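Chapter 3
The Open Day Problem

What this chapter covers
How to read a demonstration as an engineer
Why soft objects are hard work
Hand-held grippers and what they leave to the person
Keeping a useful visit log

Every student of automation is sooner or later taken to see some. There will be a car park, a visitor badge that won't stick to wool, and a talk in which the word 'seamless' is used of something with a great many seams. Then comes the demonstration, and for a few minutes everyone stops thinking about lunch.

The trouble with demonstrations is that they are very good. The Sarneck open day, held each November, drew 459 visitors in the year we took our class. Most of them queued for the Barker arm, which stacked 160 identical blocks behind a glass screen and never dropped one. The blocks were rigid, dry and the same size, and they had been put exactly where the arm expected them. Our students gave it full marks. We asked them what would happen if one block were swapped for a sock, and the mood cooled.

The Grunik session was upstairs and had a shorter queue. It dealt with household handling, and the work was done on a bed, with hand-held grippers and the sort of small goods that collect at the bottom of a drawer. 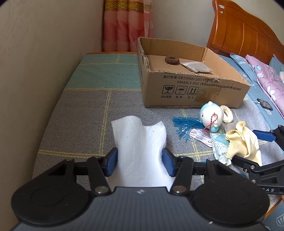 Figure 3.1 A thin white sheet held upright between two padded fingers. A second gripper, at the right, has hold of a yellow cloth.

Compare the sheet with a block. A block has one shape, and you may plan for it. The sheet has a new shape every time it is touched: pinched at the sides it folds down the middle, and the top edge goes where it likes. Squeeze harder and you have a different fold. A yellow cloth poses the same question again, with a fancier edge.

A hand-held gripper takes its share of this quietly. The jaws are those of a machine, but the choice of where to pinch, from which side and when to stop belongs to the person holding it. When you watch such a session, try to note the choices as well as the grips. They are the part somebody will later have to write down, and they go by quickly.

One of our students, asked for her notes afterwards, produced a page that said 'picked up cloth' 13 times. It was perfectly accurate. Stergiou's rule for visit logs, which we use in the exercises, asks for three more things against each entry: where the object was gripped, what it was touching, and what else was within reach of the fingers. The last of these is usually left blank by people who have never tried to lift a cloth off a cord.
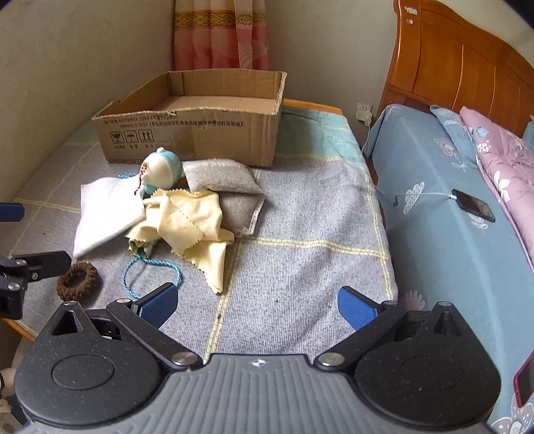

3.1 Rigid, Floppy and In Between

We begin by sorting objects according to how much they change when held. A rigid object keeps its shape under any grip the tool can manage. A floppy one, such as a cloth or a length of cord, keeps almost none of it. Between the two lies a large and badly behaved middle group, which includes plush toys, stuffed pouches and knitted hair ties. These give way under the fingers and then push back, and much of this chapter is spent on them.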